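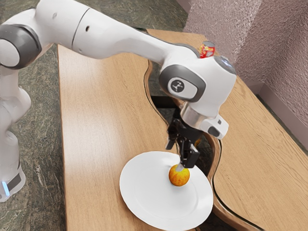 Bodton group publishes guidance on reporting simulated grasping tests

A working group based in Bodton has published guidance on how results from simulated robot handling tests should be reported when they are used to support claims about real equipment. The document, issued in March under the name Hodus, covers pick-and-place work with single arms and two-finger grippers. It is voluntary and carries no certification mark.

The main requirement concerns the definition of success. Under Hodus, contact between finger and object does not count as a grasp. The object must be lifted clear of its support and held for 2 seconds before the trial can be scored as a success. Trials in which the object is pressed against a plate, tray or table without being lifted are to be logged separately, together with the peak contact force reported by the physics engine.

Each published success rate must be based on at least 100 trials per object. Where textures, lighting or furniture are varied at random between trials, the minimum rises to 1,000, and the random seeds must be released with the results. Authors are also asked to state which items in a scene can be touched by the arm and which are scenery only. Small objects placed on or near the arm as distractors fall under this clause, and any contact with them has to be recorded.

Friction values receive a section of their own. The guidance notes that rounded items such as fruit are often given a single coefficient for the whole surface, and asks for the value to be printed beside the result. Mass and the collision shape used must be given too – a sphere standing in for an apple is acceptable if declared.

Lam, a software firm in Skevcombe that supplied test scenes during drafting, said it would apply the reporting format to its own benchmark from the next release. The firm had argued for a lower trial count for deformable objects, where each run takes much longer to compute. The final text keeps the same minimum but allows such results to be marked as provisional.

The draft drew 130 written comments. Most dealt with the wording on contact force, which was revised twice. Transfer of results to physical arms is outside the present scope – a second part, covering paired trials in simulation and on hardware, is in preparation. Comments on its outline are being accepted through the Hodus project page.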